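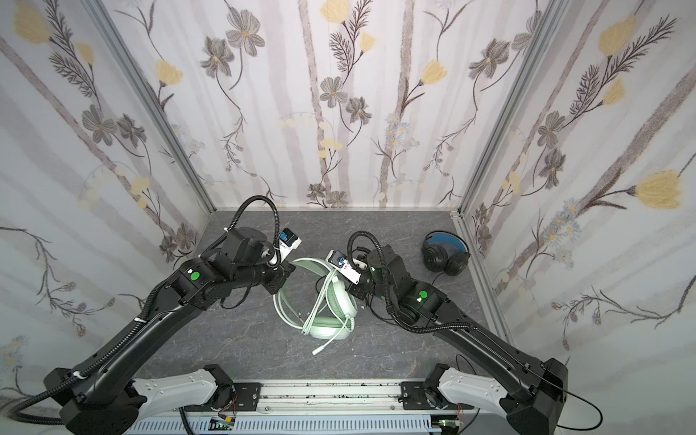
Print this page | E-mail this page
Reading time: 2 minutes

Slow-worms at Clonley: wait and see

The move of slow-worms from the Garkau depot site to Clonley bank has been called a success in two press notices now, and I would like to know on what grounds. The developer's figure is 300 animals caught and released over one season. I don't doubt the catching. What became of them afterwards is another matter, and the notices are silent on it.

Meinir Prosser has walked the bank 9 times this spring, lifting the felt squares and noting what lay under each. She found slow-worms on most visits, but never more than 15 in a morning, and there were slow-worms at Clonley before any were brought in. Without a count from before the release we can't say whether she is seeing newcomers or old residents. We asked for such a count in writing. None has been sent.
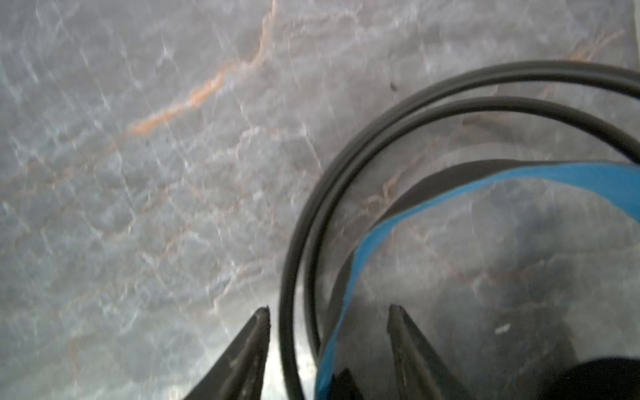
The bank itself worries me more. It is 2,000 square metres of rough grass with a road on one side and the Grukport drain on the other, and the bottom end floods. Harahap, the firm that drew up the plan, says it can hold the extra animals if the scrub is kept down. Perhaps it can – but the scrub was not cut last winter, and bramble has closed over two of the log piles.

Meinir will carry on with her visits until the end of September, using the same squares and the same route. Members who would like to join her should bring boots and leave dogs at home. Please don't lift the felts on your own, as it spoils the record.

6 June 2020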